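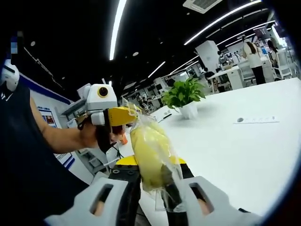

Two People, One Bag: Teaching Bimanual Handling with Hand-Held Grippers
By Ylva Vik and Teodor Engebretsen
March 2021
Print | E-mail

Our project started with a complaint. In the fall course we had driven a robot arm by remote control, and it took us most of an afternoon to get a few decent demonstrations of picking up a cup. Our supervisor, Elsa Lindqvist, suggested that we leave the arm out of it for now and do the task ourselves, with the gripper in our own hands. We were skeptical for maybe ten minutes. After that we were fighting over who got to hold it!

The tool is simple. Your fingers work the jaws, a wide-angle camera rides on top, and what you record is close to what a robot with the same gripper would see. We named our setup Fokum, mostly because the folder needed a name.

The task

We chose plastic bags with something soft inside. Bags are hard for robots (they are see-through, they shine under ceiling lights, and they never hang the same way twice), and they are hard for one hand too. So we worked in pairs. One person clamps the item through the plastic, the other pinches a top corner of the bag, and together you pull until the film goes tight. Then the second person lets go and takes the next corner.

What we recorded

We kept 1248 demonstrations and threw out 304. Most of the bad ones were our own fault — an arm across the lens, a corner missed, somebody laughing. The rest were tracking failures, where the position of one gripper jumped and we couldn't repair it. Nine students took turns, and you can tell them apart from the motion alone. Ragnvald Solheim pulls fast and stops dead. Evelien Vanhove creeps up on the corner and hardly moves the item at all. We had planned to ask everyone to work the same way, but Elsa talked us out of it, and we are glad she did.

For comparison, we used the remote control rig for the same task with the same bags. It was much slower, and the operators kept squeezing too hard. With the tool in your hand you feel the plastic start to slip and you ease off without thinking. That feeling isn't in the recording, of course, but the motion it causes is, and we think that matters a lot.

Training so far

We have trained one policy, on the first 700 demonstrations. It finds the corner of the bag well when the film is already stretched. With a slack bag it often closes on air, a little too high. We suspect reflections, and we want to try the full set before changing anything else.

Next on the list are a better way to sync the two cameras and a set of bags with printing on them. Ylva also wants to try drawstrings, and Teodor has asked her to wait until October.

Print | E-mail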